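Can a Robot Fold Your Shirt? Don't Believe It Yet

Maybe you have seen a video of a robot folding laundry. The shirt goes in messy and comes out flat, and somebody claps. Before you cross folding off your chore list, let's ask some rude questions.

Why cloth is so annoying

A toy block has one shape. Pick it up, turn it over, drop it, and it is still a block. A shirt has more shapes than you could ever draw. Pull one sleeve and the whole thing changes. That makes it a very good test for a gripper, the part of a robot that works like a hand.

Learning from people

A lot of folding robots start with a person doing the folding. The person holds a gripper in each hand and does the job slowly, while cameras record how the grippers move. Later, a computer studies the recordings. So if you ever hear that a robot "taught itself" to fold, ask who did all the folding first.

Try it yourself with two pairs of kitchen tongs and an old T-shirt. It's slow, and your elbows get in the way.

Two fingers, a bed and some white cloth: 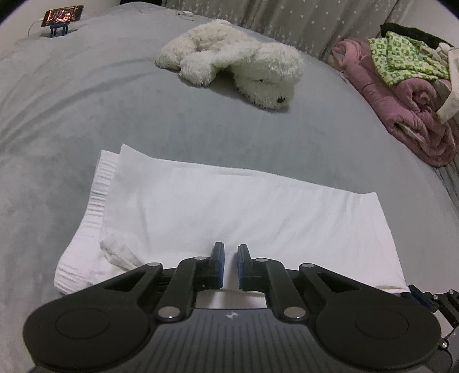
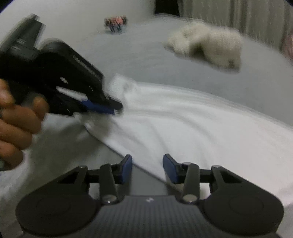
What the fingers can and can't do

Your own hand has a thumb, four fingers and skin that feels everything. These grippers have two fingers with blue pads on the inside. They can pinch. They can't feel a seam the way you do, or rub two layers apart to find out if they picked up one or both.

The tests we'd like to see

Say there are two grippers for sale. We'll call them the Linora and the Kedow. The Linora ad says it folded 17 shirts without dropping one. The Kedow ad says it folded 80. Which one is better?

You can't tell! Maybe the Kedow folded the same easy shirt 80 times. Maybe the Linora had to deal with hoodies. A fair test gives both grippers the same clothes, in the same mess, with the same amount of time.

Questions to ask a robot video

Was it sped up? Look for a clock or a person moving in the background.

How many tries did it take? One good fold could be the best of 60.

Who put the shirt there? Starting flat is much easier than starting in a heap.

What happens with a sock?

If the video doesn't say, you are allowed to keep doubting it. You still have to fold your shirts, though.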